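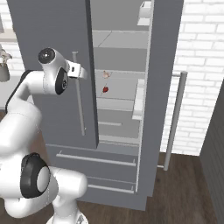 *A gray French-door refrigerator and a white robotic arm (computer rendering)*

**Opening week** is the yearly custom of reopening summer cabins on Lake Cenadham, held in the second full week of May. It is best known in Drekthorpe, the largest of the lake's cabin settlements, where 285 of the 656 cabins are shut up all winter and come back to life within a few days of each other. For many families it is the real start of the vacation year, and a much-loved one!

## Customs

Families usually arrive on Friday evening, often with no more than bedding, a cooler and a box of groceries. The first night is traditionally a cold supper, eaten with coats on if the stove is slow to warm the room. Water is turned on the next morning, and a shout from the porch lets the neighbors know that a cabin is "running."

The refrigerator, left propped open over the winter, is wiped out with baking soda and water and switched on before anyone goes shopping. Its first contents are a matter of wonderful local stubbornness. North shore households start with butter and a jar of pickles, while those on the south shore insist on lemonade.

Clocks are another point of pride. In many cabins the kitchen clock is stopped in the fall and is not wound again until the last day of opening week, so that people get up when they wake and eat when they are hungry. Visitors from the city tend to take to this rule very quickly.

## Pier supper

The week's great event is the pier supper, a potluck on the public pier at Cabrera Point. It begins at 6 in the evening and ends when the lanterns burn down. Baked beans, fried perch and rhubarb cake appear every year, and the cake in particular has a devoted following, with rival versions (crumb top, custard, upside-down) lined up along the same table. When it rains, the supper moves under the roof of the old boathouse, which seats far fewer people and is much louder.

## The Momance

The *Momance*, a flat-bottomed passenger launch, makes her first trips of the season during opening week. A full circuit of the lake has 10 stops. Cabin owners hang a dish towel from the dock to show that they are in residence, and the launch sounds her horn at each towel she passes. Children keep lists of the towels, and some cabins bring out the same faded one year after year.

In 2025 the first circuit left Drekthorpe on May 11, 2025, with passengers standing at the stern.

## See also

- Cabin closing
- Potluck
- Lake Cenadham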